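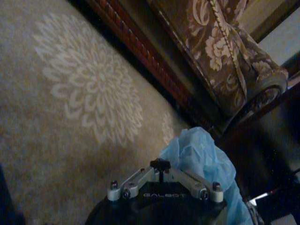 Oravec Living Room Notes

A data card for the written notes on floors and seating, kept by Jonalyn Tiongson
Last revised Monday, June 28, 2021

What this is

Oravec is a set of short written notes about carpets and upholstered furniture in ordinary living rooms. There are 400 entries. Each one covers a floor covering, a seat, or the place where the two meet, with the pattern, the trim and the main colors written out in everyday words.

It grew out of my irritation with Billov, an older list that a lot of us were using. Billov files every patterned carpet under "oriental" and every sofa with carving on it under "antique." I don't believe either word tells you anything. A carved rail can be new. A flower on a carpet can come from anywhere. If you liked Billov's style names you will be disappointed here, and I'm not going to add them.

What is in an entry

entry: a plain number, never reused
floor: main color, then motif, then motif color
seat: sofa, armchair, or "sofa or armchair" when the arm is all there is to go on
cover: ground color, then pattern
trim: cord, rail, fringe, none, unknown
notes: free text, often too long

A sample entry, copied as it stands:

floor: beige, large rosette with looping petals, cream
seat: sofa or armchair
cover: brown, large flowers and leaves in tan and beige
trim: twisted cord in light gold-beige along the seam; carved reddish-brown wooden rail at the base, rope-like molding
notes: rolled arm ending in a scroll. Second, smaller pale flower on the carpet near the furniture. Wall off-white. Underneath too dark to say anything.

I left "sofa or armchair" in that one on purpose. Two people have written to ask me to pick. I won't, as the arm looks the same either way, and a guess written down once gets copied forever.

Colors

Be suspicious of the color fields, mine included. Beige, tan and cream slide into each other depending on the light and on who is typing. I tried matching entries to the Nelov paint chart and gave up in the first week. It made the notes look more exact without making them any more right - "Nelov sand" is still somebody squinting at a carpet.

For what it's worth, I use cream for anything paler than the pile around it and tan for anything warmer than plain beige. Brown covers far too much. If you need a real color match, take a swatch to the store.

Flowers

The flower names are worse. "Rose-like" means it has the general look of a rose. "Rosette" means petals going around a center. I used "chrysanthemum" on its own in the early entries and have been taking it out wherever I find it. Some are surely left.

Materials

There is no fiber field. People keep asking for one. You can't tell wool from a decent synthetic by looking at it, and I have read enough confident labels on this subject to last me. "Wooden" is as far as I go with rails and legs. No species.

How far the checking got

I have gone back over 267 of the entries. The rest are first drafts. Checked entries have a c after the number.

Known problems

Trim is blank in some early entries when it should say unknown. Blank does not mean none.
Fringe and tassels share one value, which was lazy.
Entries brought over from the Eltia folder use "couch." Same thing as sofa.
Rugs laid on top of carpets are entered as one floor. I don't have a good fix for this.

Uses I have doubts about

Dating furniture. Valuing furniture. Saying anything about what people in general have at home - these are rooms I could get notes on, and that is the whole of the sampling method.

Corrections

Send the entry number and the wording you want. "This is wrong" by itself goes in the pile with the others.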